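Charlas > Casa y orden > Notas de la ponente

El cesto de la ropa: notas para la charla de Irurton
Hanna Kołodziej

Empezar sin presentación larga. Preguntar quién tiene en casa un cesto con ropa que lleva días dentro. Esperar las manos.

Primer bloque: el cesto. Mimbre o fibra trenzada, sin tapa. Las asas recortadas en los lados cortos se agarran bien y no se enganchan en las puertas. El trenzado abierto deja pasar el aire. Si alguien pregunta por el forro: yo lo quito, se lava poco y coge olor.

Segundo bloque: colores. En Laskowska pasamos una hoja y respondieron 56 personas. Solo 20 separaban lo negro de lo claro antes de llegar a la lavadora. No sacar más conclusiones, la hoja era corta. Decir que un paño negro arrugado junto a uno lila y otro blanco se ve en cualquier casa, también en la mía.

Tercer bloque: doblar. Demostración en la mesa, con una sábana clara extendida debajo. Sacar primero lo oscuro y dejarlo a un lado. Sacudir cada paño una vez. Doblar en dos, alisar con la palma, doblar otra vez. El paño blanco tiende a quedarse de pie en pliegues blandos; se tumba y ya está. No hablar mientras doblo, en Kinano me lié.

Si sobra tiempo: la pregunta de cada cuánto vaciar el cesto. Mi respuesta es cuando se tapa el fondo. Avisar de que en enero repetimos la charla en Jernbridge, con la parte de manchas.

Pasar al turno de preguntas con la última diapositiva puesta.
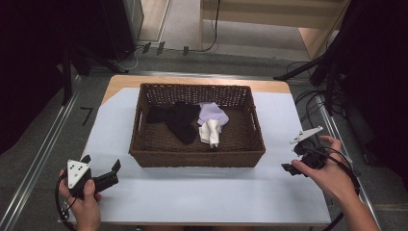
Para volver a llenarlo, lo pesado va abajo y lo doblado encima, con el lomo del pliegue hacia arriba. Recoger la sábana al terminar y dejar las hojas junto a la puerta.

Comentarios (3)

Maite: Yo con dos cestos me apaño mejor, uno para negro y otro para todo lo demás.

J. R.: ¿La parte de manchas la subirás también por escrito? No puedo ir a Jernbridge.

Lola_56: Lo del forro lo hago desde hace años. De acuerdo.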